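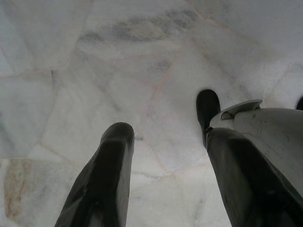 The gripper let go in February, on the second day of the Pluvstead job, and Barnabás Sipos was standing close enough to hear the glass hit the floor. It was a water tumbler. The arm had lifted it off a side table and was halfway to the tray when the fingers opened.

"No alarm, no warning light," he says. "The log said the grip was fine. It went on saying that for 16 seconds after the glass was in pieces."

Sipos runs field testing at Clurnach, which builds mobile arms for clearing tables in hotels. Before Pluvstead the arm had done 1,000 pick-ups in the workshop without a drop. His first guess was a worn fingertip, so he swapped the pads and ran it again. It dropped the 18th item, a plastic cup this time.

The cause was a cable. The line carrying the finger position signal ran through the wrist joint and had been clamped too tight when the unit was put together. With the wrist rolled far to one side, the wire stretched and the signal cut out. The controller kept the last good value and treated it as current. When the signal came back the numbers didn't match, and the software reset the gripper. A reset opens the fingers.

"That part was ours," Sipos says. "The clamp was a mistake at assembly. Opening on reset was something we chose, back when the thing only picked up foam blocks."

There was one more problem. The stop button worked, but it also cut power to the fingers, so pressing it with something in the grip would have dropped that too. A technician from Szalai, the firm that supplies the wrist, pointed this out on the phone.

Clurnach checked all 26 units and found the same tight clamp on four. The cable now has a loop of slack, and a stale signal stops the arm with the fingers held where they are. A separate release lets a person open them by hand - Sipos wanted that in case of a trapped finger.

Testing has started again on stone floors, with plastic cups only. Glass comes back after the Urari trial, if the logs are clean.

"I read the logs differently now," he says. "I look at how old the number is first."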